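Kitchen & Table > Care and Cleaning > Wooden Racks

2 min read

Can I keep a knife in a wooden peg dish rack?

Ludivine Sabatier
I bought a light wooden dish rack, the kind with two rails and a row of pegs on each. It holds 16 plates on paper, fewer in practice. I have no knife block and the drawer is full. Is it OK to stand a kitchen knife between the pegs, or will it ruin the rack or the blade? The rack lives on a shiny varnished board and I don't want marks on that either.

3 shares

Fuseini Dankwa
Just get a magnet strip. Mine is from Appiah and it was cheap.

Ama Akolgo
You can, for a dry knife. I have done it for 6 years with one rack. Slot it in at a slant with the handle up and let the spine rest on a peg, so the edge isn't rubbing on wood. Wash and dry it first. Pegs are only glued in, and water running down a blade ends up in the holes.

Keep it to one knife, and take it out before you load plates. I cut my thumb the one time I forgot.

The same type of rack, on a glossy board like yours:

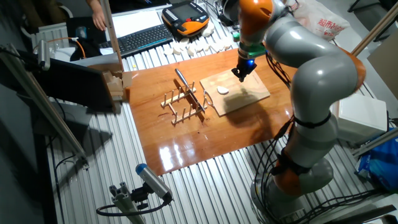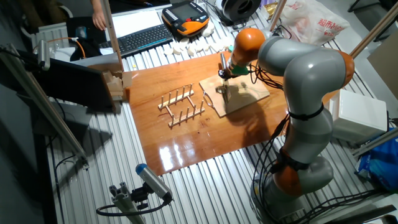 For the varnish, stick felt dots under the rails and lift the rack when you move it. Dragging is what scratches. Wipe under it every few days, and if a white ring shows up, leave it to dry overnight before you try any polish. If a peg gets wobbly, pull it, let the hole dry and put it back with a drop of wood glue.

5 comments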